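Jyoti Sachdeva had her hair tied up in a bread bag clip when I got to the club, which is how I knew I was in for a good afternoon. She runs the senior robotics group at Dimitriou College along with her sister Anju, and they'd promised me a proper yarn about the gearbox project, the one half the parents have been emailing me about since April.

"It started because the kids were bored with line followers," Jyoti told me. "They'd all done it, they'd all won a ribbon for it, and one of them asked if a robot could build part of another robot. So I said go on then, have a look at a planetary gear set."

For anyone who (like me!) last thought about gears when their bike chain fell off, a planetary set has little gears riding around a ring on a carrier. The kids' one has three. You'd think putting three small gears on a metal disc would be the easy bit.

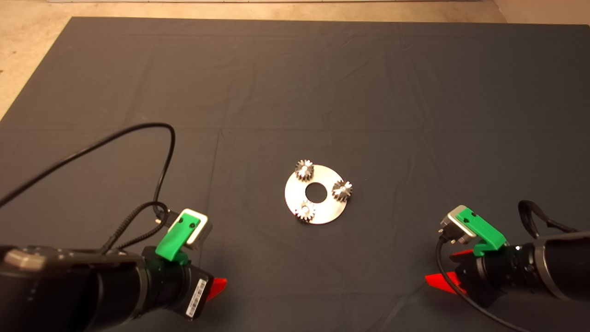 Jyoti reckons it's the hardest thing the club has tried. The team calls the whole job Pusus, after somebody's cat, and the aim is to have both arms place the gears without a student touching a thing. "A person doing this doesn't look," she said. "You sort of wiggle it and your fingers know. The arms haven't got that. If you're a hair out, the gear sits crooked and everything you do after that is rubbish."

I asked who writes the code and she laughed. Everybody does, apparently, and then everybody argues. There are 33 students on the list this year, although she says you'd never get them all in the room at once, thank goodness. The Year 9s look after the cameras and the brackets, and the older ones do the motion planning. Anju handles what she calls "the feelings".

"There are a lot of feelings," Anju said, coming in with a plate of Anzac biscuits. "We had two kids not speaking over which arm should go first. I said pick one, try it 200 times, write down what happens. By the end they were best mates and sick to death of gears."

That notebook is a treasure, by the way. I was allowed a flick through and it's all there - the good runs, the shocking ones, a drawing of a gear with a sad face, and a whole page headed DON'T BLAME THE CLOTH.
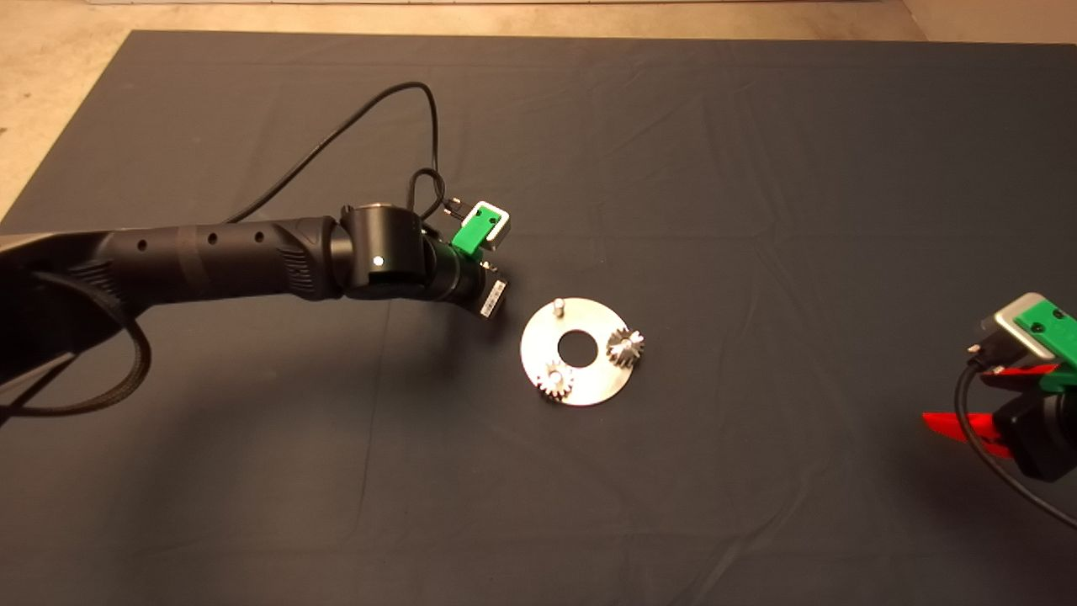

"I wanted them to write down the bad runs as well," Jyoti said. "At school you hand in the one that worked. In here I'd sooner read the ones that didn't, and I've told them I'll mark the notebook before I mark the robot." She used to work in packaging at Drustico before she went teaching, and she says the grown-ups there could have done with the same rule.

Next up is the Tradholm Cup on 17th November, where the team gets 2 attempts in front of the judges. Are they nervous? Anju says the parents are worse. Jyoti's more worried about the lighting in the hall, and she's been on to the organisers to ask if they can get in early and have a practice.

I asked what happens to Pusus after the cup. The students want to try a bigger gear set, Jyoti wants a holiday, and Anju has already put in an order for more gears. I had another biscuit and went to find my car keys, which were under the notebook.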